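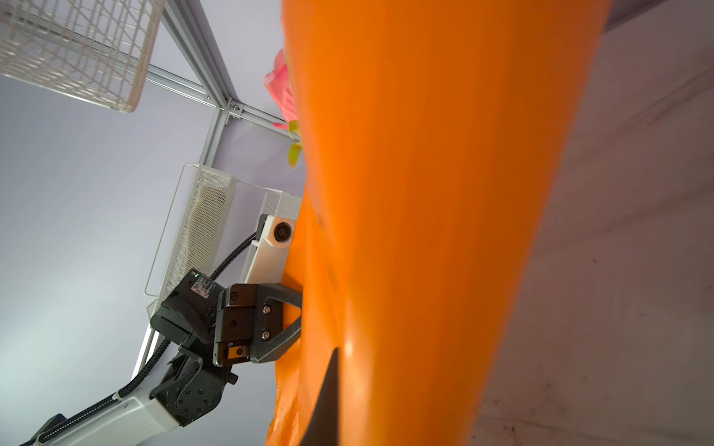 Does the Wrap Sell the Flowers? Paper, Ribbon and What People Think They Are Paying For

Hatice Şimşekoğlu and Selim Öztürkmen
Retail and Packaging module, Bronddale College
Submitted July 2, 2018

We use cookies to improve your visit. By continuing to browse you agree to our cookie policy. Accept | Manage settings

1. Why we chose this

Our first idea for the module was supermarket fruit trays, which two other groups had already taken. Flowers came second. Selim works weekends at Pichon, a small florist near the station, and had been told by a visiting sales rep that a bouquet "doubles its value" once it has been wrapped properly. The rep was selling wrapping paper. We wanted to know if there was anything in the claim, or if it is one of those things people in a trade say to each other until it sounds like a fact.

The supplier in question, Tistora, gives out a leaflet with its sample packs. It makes three claims that we thought we could look at with the time and money we had:

- that layered wrap makes a bouquet look bigger
- that a strong paper colour makes pale flowers stand out
- that a printed ribbon is read by the customer and adds to the feeling of a gift

No sources are given for any of these. We wrote to ask for them in December and got a discount code back.

2. Materials

The main bouquet used the orange paper from the Tistora pack. We picked orange because neither of us would have picked it. If a colour we both disliked still scored well, that would say more than a nice safe cream would. The flowers are pale ones: pink roses, a cream-white flower and a pale blue one, with green leaves under the heads. For comparison we made up a plain version in brown kraft paper from Pelto, which sells it on a roll, and tied that one with string.

The orange sheets were 60 cm square before folding. Each sheet is folded off-centre so that the corners make points, and the next goes over it slightly lower down. The leaflet says anyone can learn this in minutes. Hatice's first attempt looked like a bag of chips. By the end of the afternoon we could both do it, but we would not have wanted a queue of customers watching.
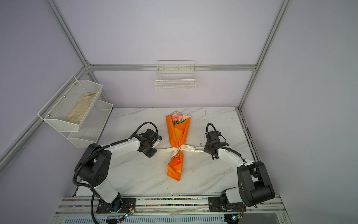

The ribbon is cream with gold lettering, and it goes round the narrow part where the paper is gathered. We left the two ends long. Long ends look generous when the bouquet is flat on a table and we suspected they would be a nuisance at every other time, so we made a note to ask about that as well.

One thing we should admit early on is that the two versions differ in more than one way. The orange bouquet has different paper, more layers of it, and a different tie. A proper test would change one of these at a time. We knew this when we started and did not have the money for the extra sets, so whatever we found belongs to the whole package and can't be pinned on the paper or the ribbon alone. Our tutor has already pointed this out and she is right.

3. What we did

We asked 100 people in the college entrance hall and outside the library to look at one bouquet or the other, never both. They were asked what they thought it would cost, how large they would call it (small, medium or large), and what they noticed first. At the end we took the bouquet away and asked if they remembered any words on it.

We also timed ourselves wrapping, and we wrote down how the wrap behaved when it was picked up, laid down and retied. That last part was not in the plan. It came out of getting annoyed.

4. Results

4.1 Size

People who saw the orange bouquet were more likely to call it large. This is the leaflet's best claim and we think it holds up, though for a dull reason. There is simply more of it. The paper spreads out well past the flowers and the whole object takes up more table. Whether people thought there were more flowers is another matter, and we did not ask. We should have done. A few people volunteered that "most of it is paper", which is the sort of remark the leaflet leaves out.

4.2 Colour

Here we are not convinced. The claim is that strong paper lifts pale flowers. When asked what they noticed first, most people who saw the orange version said the orange. Some went on to mention roses. Hardly any mentioned the blue flower, although it is the least common colour in the bunch and in the kraft version it was named quite often. You could say the paper gets attention and the flowers benefit from it. You could also say the paper gets the attention and keeps it. Our answers fit the second reading better, but the question was badly worded ("What do you see first?") and we would not want to lean on it.

The surface matters too. The orange is glossy, so it shines along the folds and glows a bit yellow where only a single thin layer has light coming through. Several people liked this. One said it looked like a sweet wrapper, and we have not been able to see it any other way.

4.3 The ribbon

This was the part we had most doubts about and the results did not change our minds. Printed ribbon costs more than plain. The argument for it is that the message gets read. Look at what happens to a message, though, once you tie a knot in it. 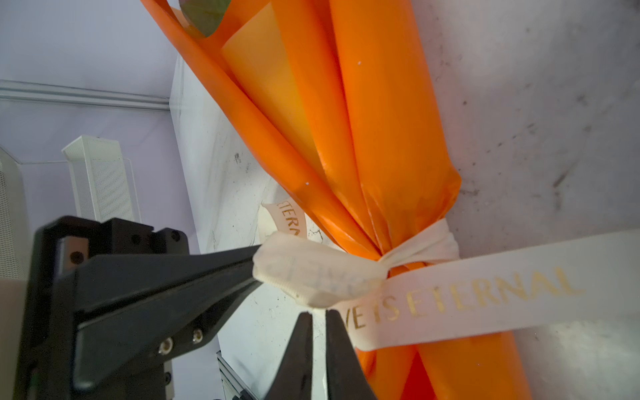
Figure 1. Ribbon tied at the waist. The tail reads "VE IS ETERNAL"; the start of the first word is lost in a fold.

Part of the lettering goes into the knot, part of it goes round the back, and a loop will turn what remains sideways or upside down. The folded end shows the wrong side, where the gold is faded and back to front. We retied it again and again trying to get a whole sentence along one tail. It can be done if you start from the lettering and work backwards to the knot, but that is slow, and nobody at Pichon would be given the time for it.

Of the people who saw the printed ribbon, very few could tell us any of the words afterwards. More of them remembered that there was "something gold". If that is all the ribbon does, a plain one with a gold edge might do it for less. We did not test that either.

4.4 Time and cost

Kraft and string took us well under half as long as the layered wrap. We got faster at both. The orange version used 3 sheets against one, and the ribbon was the dearest single item apart from the flowers. Tistora's trade price only becomes reasonable if you order over 1,000 sheets, which for a shop the size of Pichon is a lot of orange.

4.5 Price guesses

People guessed higher for the orange bouquet. The gap was real but well short of double, and it was smaller among those who told us they buy flowers regularly. Taking off the extra paper, the ribbon and the wrapping time, we think the shop would come out slightly ahead on a gift order and behind on an everyday bunch. That is our own sum with our own timings, and a trained florist would be quicker.

5. Handling

Glossy paper does not like being corrected. Every fold you change leaves the old crease behind, and by the third change the sheet looks tired. The pleats hold their shape at the waist, where they are squeezed together, and wander further up. We found that the points at the top decide how neat the whole thing looks. If one corner sits close to the flower heads and comes to a clean tip, people seem to forgive the rest.

Tucking the leaves in is fiddly. They want to come out between the layers. We argued over whether a leaf showing between two folds looks natural or careless (Hatice says natural) and left it unsettled.

The long ribbon ends did turn out to be a nuisance. They catch under the bouquet when it is put down, and carrying it you end up holding them out of the way with a finger. Laid out straight on a table they look very good, and we would guess that is how the leaflet pictures were done.

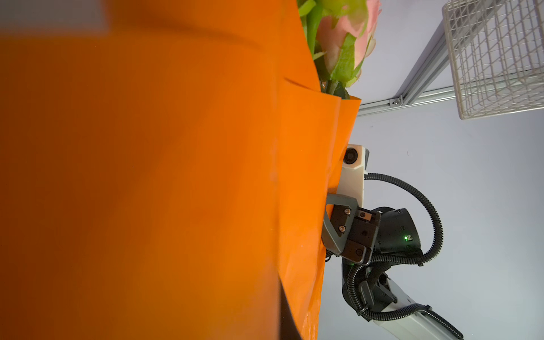
6. Problems with our own work

Too much of this rests on what people said in a corridor on their way to somewhere else. Most were students, and students are not the main market for expensive bouquets. We stood next to the thing we had made, which must have made some of them polite. We also went in wanting the leaflet to be wrong, and the wording of at least one question shows it.

The comparison itself is lopsided, as said in section 2. A better version would have four bouquets: plain paper with plain tie, plain paper with printed ribbon, layered paper with plain tie, and both together. It would also use someone from outside the group to ask the questions.

7. What we would tell Pichon

Use the layered wrap for gift orders if the customer asks for it, and charge for the work. Don't buy the large order. Try a second colour before deciding that orange is the problem. As for the printed ribbon, we would leave it on the shelf until Tistora can show that somebody reads it.

Selim passed these points on to the owner, who said she had already ordered the ribbon.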